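The Kuroda years, watched again

2021-01-15

I spent most of the Christmas break watching old episodes of Plemlow, the daytime chat show that used to go out after the lunchtime news. Elness has put the first 200 of them on its streaming service. The picture is soft and the sound dips whenever the audience claps, but they are all complete, including the phone-ins.

For anyone who missed it, Plemlow had four presenters behind a curved desk and a guest chair that was too low. Setsuko Onishi sat on the far left and did the interviews. Hideaki Takagi read out the letters. The other two seats changed hands so often that I stopped trying to learn the names.

I had remembered Takagi as the funny one. Watching again, I think Onishi gets more laughs, mostly by waiting. She asks a short question, the guest gives the answer they have given everywhere else, and she leaves a gap until they add something. The episode with the weather presenter from Stukcombe is a good one to start with.
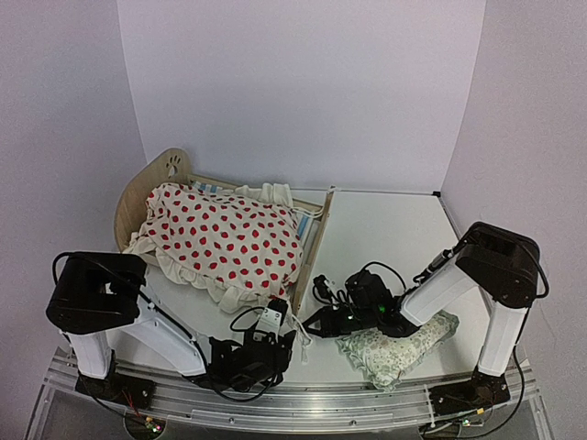 When Onishi left

She went in May, at the end of the third series. There was a cake and a clip reel, and Takagi read a letter from her mother. The papers said there had been a row over money. Onishi said at the time that she wanted her afternoons back, and I never saw a reason to doubt it.

The producer, Kuroda, tried 16 different people in her seat over the next year. Some lasted a week. A cookery writer was quite good but kept talking over the phone-in callers, and a former swimmer looked as if he wanted to go home. By the autumn they had cut the interviews down to make room for a quiz with a £500 prize, later raised to £800, and I stopped watching.

The quiz is worse than I remembered. The rules take longer to explain than the round takes to play.

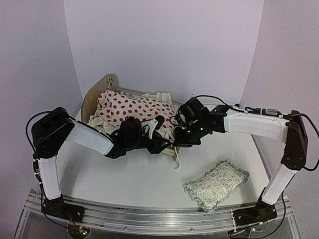

Those later episodes do have one thing going for them, the letters slot. With fewer guests to get through, Takagi was given a proper ten minutes, and he used it well. He read the complaints in the same voice as the compliments. One viewer wrote in every week about the height of the guest chair, and he read that out every week too.

The last episode in the Elness batch has Onishi back as a guest, sitting in the low chair herself. Takagi interviews her and is plainly nervous. She lets him finish his questions and then asks him a few of her own, and for a while it is the old programme again.

I don't know whether Elness will add the rest. The help page only says that more is planned. I have nine episodes left to watch, and I'm leaving the quiz specials until the end.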